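Chapter 3
Wood That Moves: Choosing and Caring for Timber in the Home Workshop

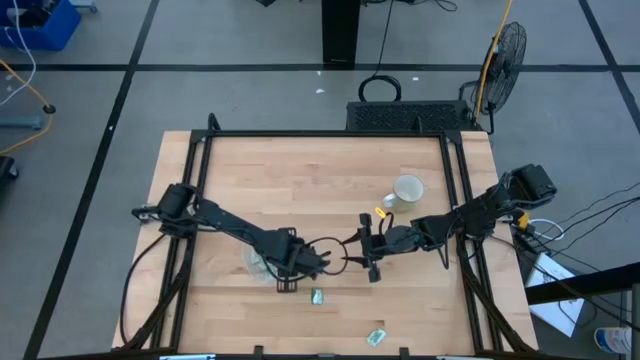 Before we get anywhere near a saw, I'd like you to spend a little while thinking about water. It may seem an odd place to begin a chapter on timber, but almost every disappointment a new woodworker has (the drawer that jams in February, the split down the middle of a lovely tabletop) can be traced back to moisture coming into the wood or going out of it.

A living tree is full of water. Some of it sits freely in the hollow of each cell, rather like water in a drinking straw, and some is bound up in the cell walls themselves. When a log is milled and stacked to dry, the free water leaves first, and the board gets lighter without changing its size very much. Only when the bound water begins to go do the walls draw in and the board start to shrink. That turning point is called the fibre saturation point, and you'll meet it again and again in the pages ahead.

Shrinkage is a lopsided business, I'm afraid. A board hardly changes along its length, but across its width it can move enough to open a joint you were very proud of. It moves more around the growth rings than it does straight out from the centre of the tree, and so a flat-sawn board will often cup while its quarter-sawn neighbour stays well behaved. Have a look at the end grain next time you're at the timber yard – the colour and curve of the rings will tell you a good deal before you've paid for anything.

At the Ginard mill, whose drying sheds we'll follow through this chapter, freshly sawn hardwood is stickered in the open for some 15 months before it goes anywhere near a kiln. Most of us haven't the patience or the yard for that, and happily we don't need it. Kiln-dried boards left to settle in your own workshop for 21 days, with air on all sides, will do nicely for the projects in this book, from the Flilis stool to the small Prurkmont bookcase.

3.1 What you will learn

By the end of the chapter you should be able to read the grain of a board, estimate how far it's likely to move across the seasons, and use a moisture meter without being fooled by it. You'll also work through two methods of fixing a solid top to a base so that it can swell and shrink in peace. The Tiwari tables at the back of the book list movement values for the common species – keep a bookmark there, as we'll be turning to them in the very next section.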